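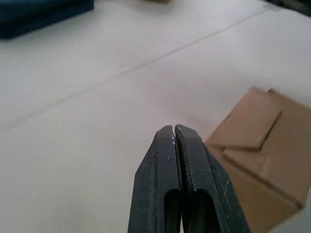
White table top for a workroom, matte or gloss?
Started by stalel600, Sun 28 July

stalel600
Replacing the top on my sorting and packing table. I want it white or off-white with a matte finish. Does matte hold up, or does it go gray in a year?

Uvier
I have had a matte off-white one since November. It wipes clean with dish soap and a soft cloth. Pencil takes a bit of rubbing. No complaints.

arellano_3
I'd go gloss. Matte holds on to grease from your forearms, and you end up scrubbing the front edge every week.

Uvier
Mine doesn't. What are you cleaning it with?

arellano_3
Spray cleaner, the kitchen kind.

Stinetura
That leaves a film. Try plain warm water after it. I had gloss before and the ceiling light bounced straight back at me — I couldn't find a clear screw on it to save my life. Small dark parts show up fine on either one.

arellano_3
Fair enough on the glare. I work by a window, so I don't get it. Still think gloss is less work.

stalel600
No window in mine, just an overhead light. Leaning matte then. Anyone put a mat down for cutting?

Uvier
Yes, always. A knife line in white fills with dirt and stays there.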